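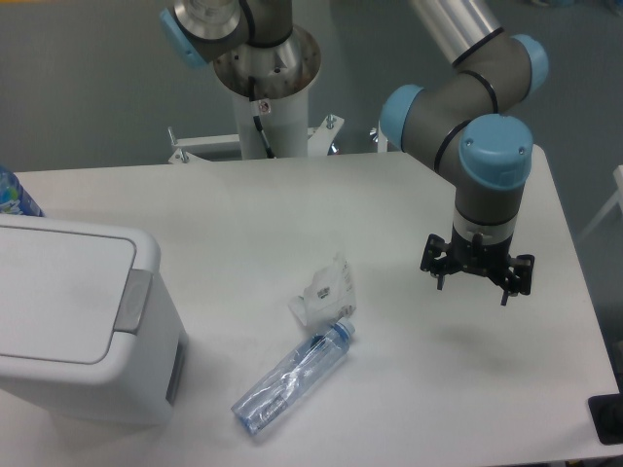

Put the small bin on the table

Last updated: Sat 16 March

Most advice about trash starts with a bigger can. I think it should start with a smaller one, kept up on the table where the work gets done.

A white plastic bin with a flat hinged lid and a push panel is enough. It takes up a corner of a white table and leaves the rest of the surface free. Scraps go in when they are made. With a can on the floor, people build a pile first and promise to deal with it later, and the pile is still there at closing.

Bautista Gallardo disagrees with me. He says a bin at elbow height looks bad and belongs by the door. I worked 18 months at a bench in Ustow with the can by the door, and I walked to it twice a day at most. The rest of the time I worked around my own trash.

There are fair complaints. A small bin fills fast and has to be emptied every evening. Food waste should never go in it - a lid only does so much. And a rectangular bin needs its corners wiped, a job I put off more than I should.

I would still take those chores over a crowded table. Spend the money on liners that fit. I buy mine in boxes of 200, and the last box got me from July to the end of winter.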